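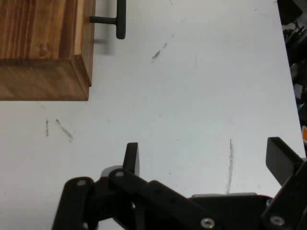 3.2 Seasonal Movement and Drawer Clearance

Solid wood changes size across the grain as it takes up and gives off moisture, while its length along the grain stays nearly constant. For drawers, the dimension of interest is the height of the sides and front. A drawer fitted tightly in winter may bind in August, and one fitted in August may show a wide gap after a heating season. Lương and Rajan treated this as a fitting problem and proposed that clearance be set from the moisture content of the stock at the time of assembly. We follow their approach but record clearance separately at the top and at both sides.

The survey covered 300 drawers made by two workshops, Pemley and Prudano. Each drawer was measured 4 times over 12 months, with the case closed and the contents removed. Knots and sloping grain were noted on the record sheet, as both can produce local movement that differs from that of the surrounding board. Drawers with repaired runners were left out.

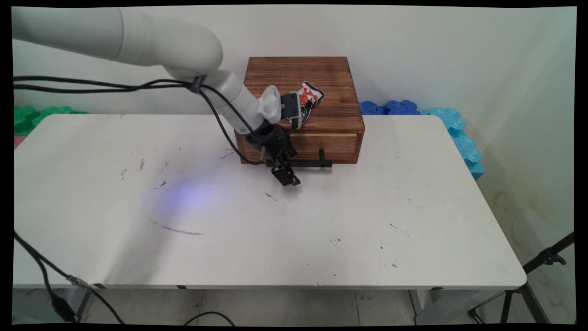
Clearance matters more in small pieces than in large ones. A gap that passes unnoticed in a chest is easily seen in a tabletop case, and there is less weight to hold the case still when the drawer sticks. The wooden box with a drawer in Figure 4, standing on a white table, belongs to this small format. Pieces of this kind were placed in a separate class and were not pooled with floor-standing furniture. Grain direction on the drawer front was recorded by eye; straight, parallel stripes of the kind visible in Figure 3 were coded as regular, and the presence of a knot was entered in its own column.

Handle type was recorded but not used in the model.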